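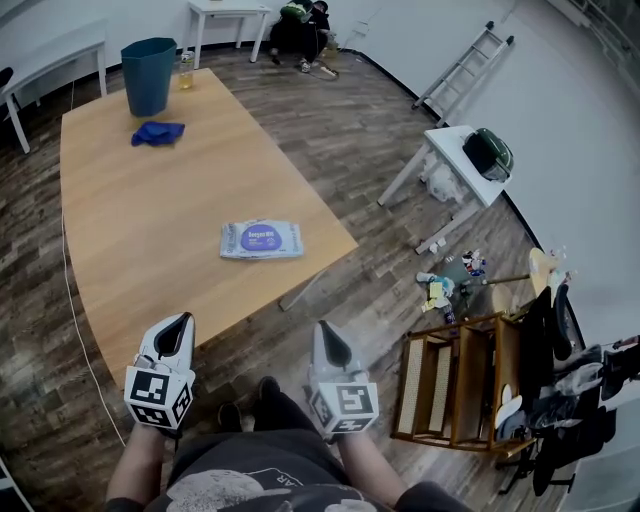

Part-time Cleaner / Room Attendant, Lokley

Location: Suvulberg Street, Lokley (second floor, elevator access)
Hours: 20 hours per week, early evenings
Employer: Dralano Shared Rooms
Start: January 2018
Reference: 837

Dralano Shared Rooms rents out work and meeting rooms by the hour and by the day. We are looking for a part-time cleaner to look after our rooms on Suvulberg Street between daytime and evening bookings. The job is mostly tables, floors and trash, plus putting furniture and loose items back where they belong.

The rooms are used by many different groups. Some run craft classes, some hold staff training, some just need a large table for the afternoon. People leave things behind. The next group should find a clear table, an empty wastebasket and a floor they can walk across without stepping over bags and cables.

What the job involves

Wiping down tables and desks. The main room has a large light wooden table with a rounded front edge, and it gets the most use of anything in the building. It is to be wiped after every booking, including the edge, where hands and sleeves rest. Use wet wipes for small marks and a cloth with diluted cleaner for the full surface. Do not use scouring pads or anything abrasive on the wood.

Wiping down the white desk and the small white side table. White tops show pen marks and coffee rings quickly. These usually come off with a wet wipe if they are dealt with the same day.

Emptying wastebaskets and putting in fresh liners. Wastebaskets are sometimes lifted onto the tables during sorting or craft work. They go back on the floor, and the table under them gets wiped.

Sweeping and mopping the wood-look plank floors. The mixed browns and grays hide crumbs and thread well, so sweep the whole floor and not only the parts that look dirty. The mop should be wrung out well before it touches the planks.

Collecting used cloths and putting out clean ones. We send cloths out for washing once a week with Laaksonen Laundry Service. The bag is picked up from the supply closet.

Checking bottles. Any cleaner in a bottle without a label is to be set aside in the supply closet and reported. Please do not guess what is in it, and do not pour it into another bottle.

Coiling up loose cables and moving chargers and small devices off the floor. If something is plugged in and you do not know what it is for, leave it plugged in and make a note in the room book.

Handling items left behind. Bags, clothing and bottles found after a booking go on the lost property shelf with a tag showing the room and the day. We keep them for 13 days. You are not expected to look through bags.

Restocking wipes, liners, paper towels and hand soap, and telling the office when something is running low.

What we are looking for

Experience in cleaning is useful but not required. We will show you how each room should be left. You should be able to stand for a full shift, lift a bucket or a full trash bag, and help slide a table back into place. You should be comfortable working in a room while the previous group is still packing up, and polite about asking them to finish on time.

You need to read labels and short written instructions in English. You will have keys to the building, so we ask for two references.

Hours and pay

Shifts are Monday through Friday, four hours each, starting at 4 p.m. There is occasional extra work on Saturdays when we have a large booking. Saturday work is optional and paid at the same rate plus a quarter.

Pay is paid every two weeks by direct deposit. The hourly rate depends on experience and will be discussed at the interview. You will receive 10 days of paid leave per year after the trial period, which lasts three months. Work shirts and gloves are provided. Please wear flat closed shoes with a sole that does not slip.

There is free parking behind the building after 3:30 p.m. The bus stops at the corner.

How to apply

Send a short letter and a list of your previous jobs to the Dralano office on Suvulberg Street, or hand them in at the front desk on any weekday before 5 p.m. A handwritten letter is fine. Put reference number 837 on the envelope and tell us:

which weekdays you can work
the earliest date you could start
whether you would like to be called for Saturday work
any allergies to cleaning products

Applicants we would like to meet will be called for a short visit. It takes half an hour and includes a walk through the rooms. You will be asked to set one room in order as you would on a normal shift, and we pay for that time.

If you applied in November for the morning position, you are welcome to apply again. Please send a new letter, as the earlier ones were not kept.

The position stays open until it is filled.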